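Mar 16, 2024
By the Cimcombe bench blog

How I look after our hand-held gripper pair

I've been running the Himo set (two hand-held grippers, left and right) since September, and I get asked a lot how I keep them behaving. It's not hard! Most of it is wiping, checking and being a bit fussy about cables. Set aside about 24 minutes the first time through. You'll get faster.

1. Clean the markers

Start with the square fiducial markers. Use a dry microfiber cloth and go gently — a scratch across the black pattern can spoil tracking just as badly as a greasy thumbprint. If a corner has started to lift, print a fresh marker at 100 percent scale and replace the whole thing. I tried gluing a corner down once and got a bubble right in the middle, so never again.

2. Check the jaws

Open and close each gripper 8 times, slowly. You want the same feel all the way through. If it's gritty, blow out the jaw opening and try again before you reach for any grease (I use a tiny dab of Sundetti, and I mean tiny).

3. Sort out the cable

Plug in and let the cable hang with some slack. Now turn your wrist as far as it'll go each way. If the plug gets tugged, move the cable clip back toward your elbow and repeat.

4. Do a two-handed test

Pick something rigid that both grippers can hold at once. I like a clothes hanger with a garment on it, one arm of the hanger in each set of jaws. Squeeze, lift, tilt it a little both ways, and watch for slipping. Keep your fingers clear of the markers while you do it, and record the whole thing so you can look at the tracking afterward.

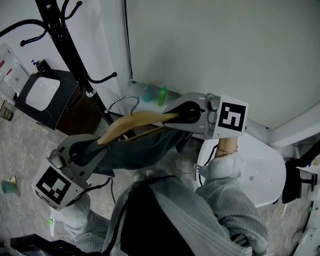 5. Save your settings

Once the test looks good, save the calibration under a new name. Mine is called Ayala-1645, for reasons I've long forgotten, and I keep the previous file too — I've gone back to it more than once.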